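4.2 Loading and unloading a stacked laundry tower

This section applies to front-loading towers with the dryer mounted above the washer. For leveling the tower and fitting the stacking kit, see section 3.

Before you start

Set the laundry basket on the floor directly in front of the washer. A rigid basket with open sides is recommended. Keep the dryer door closed while you work at the lower drum; an open upper door sits at head height.

Loading the washer

1. Open the washer door fully and check the drum and the fold of the door seal for items left from the last load.

2. Empty all pockets. Close zippers and hooks.

3. Load items one at a time, large pieces first. Do not pack the drum. You should be able to place a flat hand between the load and the top of the drum.

4. Place small items, such as socks and face cloths, in a mesh bag.

5. Close the door until the latch clicks.

Note: Remove paper tags and packaging bands from new linens before the first wash. Paper breaks up in the drum and collects in the drain filter.

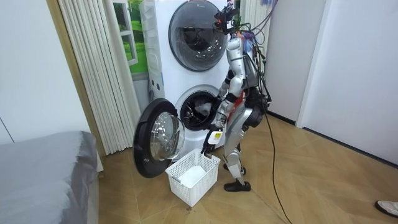 Unloading the washer

1. Wait for the door lock to release. This can take up to 3 minutes after the end of the cycle. Do not pull on the door while it is locked.

2. Move the basket up to the door opening and transfer the load by hand. Wet sheets are heavy – take them out in sections.

3. Turn the drum by hand once and check for small items stuck to the upper wall.

4. Wipe the door seal and leave the door slightly open.

CAUTION: Do not stand on the basket or on the open washer door to reach the dryer controls. Use a step stool.

Protecting the floor

On parquet and other wood floors, lift the basket when moving it. Grit under the base will scratch the finish. Wipe up drips at once, in particular along the joints between boards. If water appears under the tower, close the supply valve and go to section 4.5.

Drain filter

Clean the filter every 4 weeks. In shared laundry rooms, clean it weekly and enter the date on the Sivwood service card.

Revised 2020-08-07, K. Laizer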